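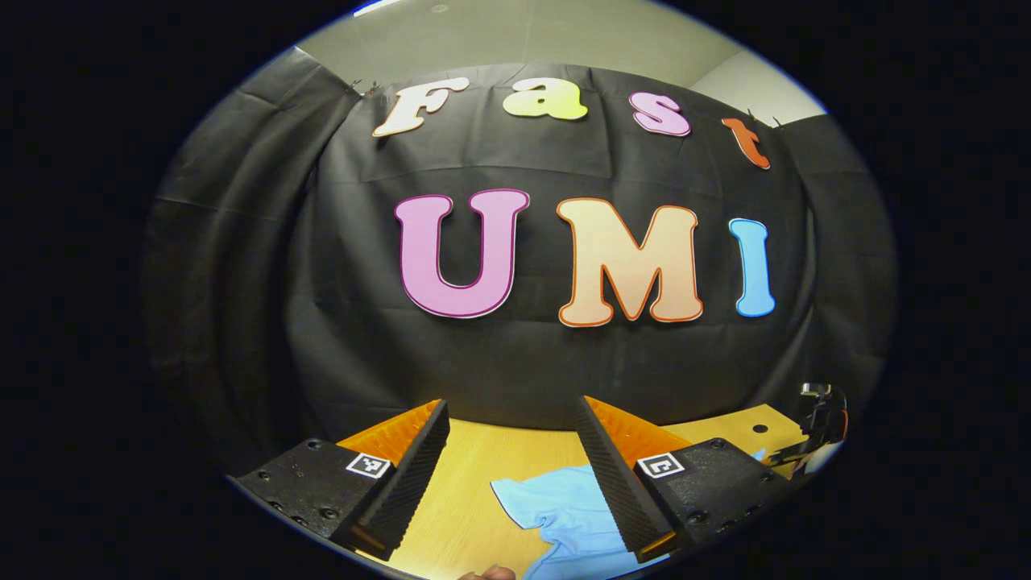
About Stivura

Stivura is a paper and display workshop in Gultosthorpe. We cut letters, make banners and dress walls and tables for school events, open days, small trade shows and family parties. Most of our work is lettering. A customer gives us a word or a name, and we draw it, cut it and put it up.

How we started

Nabila Berrada and Gorazd Stojanović opened the workshop in the old Omerović print shop after its owners retired. The first order was a set of 108 letters for a school hallway. Dragica Grgić joined that October to handle cutting, and her sister Nataša Grgić came a few months later to run the classes. Oluwatosin Nwachukwu looks after bookings and deliveries.

What we make

Our letters are cut-outs with a border in a second color, usually a darker shade of the fill. Rounded shapes are the most popular, and they are easy to read from the back of a room. Customers can pick one color for a whole word or a different one for each letter. Pink, orange, yellow-green and sky blue go well together on black.

We also rent backdrops. Black fabric is the one people ask for most - it suits almost any color and can be clipped along the top hem without marking the cloth. We hang it down to table height, so the table in front can hold prizes, food or work on display. Short words go at the top in small letters, and the main word goes underneath in large capitals.

Classes

Nataša teaches a lettering class for up to 9 people at a time. It runs for three hours and covers drawing, cutting, borders and spacing. Each person goes home with a finished word. We bring the same class to schools in Gultosthorpe and Mernilholm - the school needs to provide tables and a wall we can use.

Orders and visits

Please send us the wording, the width of your wall and the date you need it. Rented backdrops come with clips, and we ask for the clips back too. Letters are yours to keep.

The workshop is at 766 Mernilholm Road, on the ground floor. Ring the side bell if the front door is locked.

Page updated 2021-04-30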